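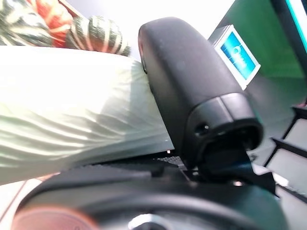 Workshop Notebook / Textile Care and Finishing

December, morning session

Entry concerns the continuing trial of cold-water washing for undyed and lightly dyed cotton, begun under the Emdale schedule. The purpose of the trial is to establish whether the present practice of washing all incoming cloth at a high temperature may be relaxed for pieces that are not heavily soiled. The previous entry recorded the first batch, which was spoiled by an uneven load and is to be disregarded.

The second batch was prepared at 9.15. Each piece was weighed dry, marked at one corner with laundry thread and measured along both edges before wetting. The Vallico cloth was kept apart from the Kılıçarslan cloth throughout. The two differ in weave, the former being the closer of the two, and the mixing of them in the first batch is now considered a mistake in method. Colleagues are asked to keep to this separation in later batches.

Water was drawn at 20 degrees and checked again after filling. Soap was dissolved in a jug beforehand. In the earlier trial it had been added directly to the drum and had left streaks on the upper folds, which required a second rinse and made the shrinkage figures useless. No streaks were found on this occasion. The drum was set to its slowest turn.

Shrinkage along the warp was slight in both cloths and within the limit set down at the start of the trial. Shrinkage across the weft was greater in the Kılıçarslan cloth, as had been expected from the looser weave. The measurements have been entered in the table at the back of this book. The column headed "after second drying" has been left blank and should be filled only when the pieces have rested flat overnight.

Handle was judged by touch by those present. The Vallico cloth was thought a little stiff. It is not yet clear whether this arises from the hardness of the local water or from size left in the yarn by the mill. A sample soaked in softened water has been set aside in the lower tray with a paper label. It should not be moved.

A note on pressing. The large iron runs hotter than its dial suggests and has been marked accordingly. Until it has been seen to, the smaller iron is to be used for all trial pieces, with a damp cloth between the plate and the work. Scorching was found on one offcut and the offcut has been pinned to the facing page as a reference for colour.

Stores. The remaining Zernilum soap stands at 700 grams, enough for the third batch but not for the fourth. An order has been requested. The flat drying racks are to be wiped down before each use, as a rust mark was found on one of the lower bars.

Outstanding for the next session: repeat the weft measurements on the Kılıçarslan cloth using the steel rule, the tape having stretched; complete the blank column; begin the third batch with the softened water if the sample proves satisfactory.

Book closed at 4.30.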